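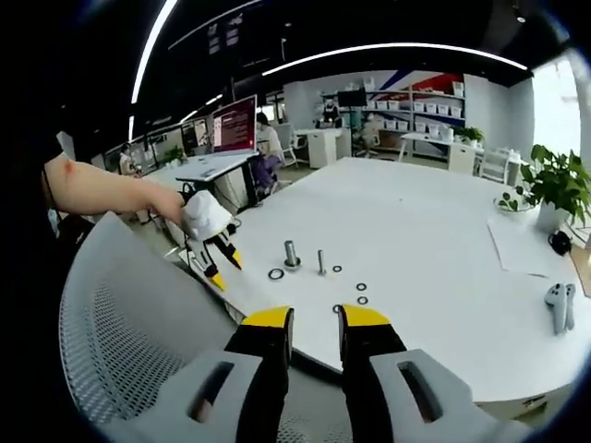
Most of the failures came from the second hand arriving too early, according to Mafalda Garcia, and the washer was simply where that fault became visible. The remark concerns a method published in February by the Urthorpe manipulation group, under which two hand-held grippers are recorded together and the timing between them is treated as a quantity to be learned in its own right.

The method, named Dolska, is intended for small assembly work in which one gripper steadies a part while the other places something on it. The test task uses metal bolts standing upright on a table and black washers. A washer must be picked up from the tabletop, carried to a bolt and lowered over the shaft without knocking the bolt down.

Earlier work at Urthorpe trained a single control policy on the joined record of both grippers. The policy copied the path of each hand well but often let the two drift apart in time. Dolska splits the record into short stretches at the points where one hand waits for the other. Each stretch is learned separately, and a small model decides when the next may begin.

In tests on a two-armed robot, the joined policy completed 60 per cent of trials. Dolska completed 84 per cent with the same training recordings and the same hardware. A trial was counted as complete only if the washer lay flat at the base of the shaft and the bolt remained standing when both arms had withdrawn.

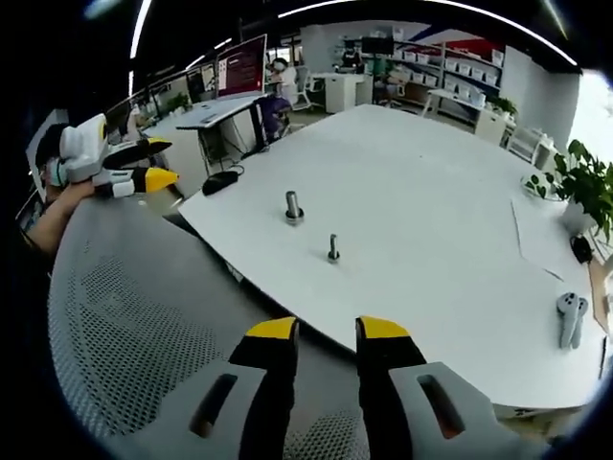 Two bolts on the worktable, with the nearer hand-held gripper open.

The gain was smaller with thin bolts, where the completion rate was 70 per cent. The group attributes the difference to the narrower base, which leaves less margin for sideways contact during lowering. No change was made to the gripper fingers between conditions.

Splitting the record adds one step to data preparation. Waiting points are found automatically from finger opening and hand speed, then checked by a person. The group reports that the checker moved few of them. Where a recording contained no clear waiting point it was kept whole and used only to train the motion stage.

Training was repeated four times from different starting values, and the figures given are averages over those runs. Results for individual runs are listed in the technical report, together with the trials in which a bolt fell.

The work was carried out with Arruda, which supplied the robot arms, and Jirkcombe, which wrote the software that aligns the two recordings. Neither firm took part in scoring the trials.

The technical report and the code for finding waiting points are available from Urthorpe on request. The recordings will be released once checking of the remaining files is finished.

Media contact: Urthorpe press desk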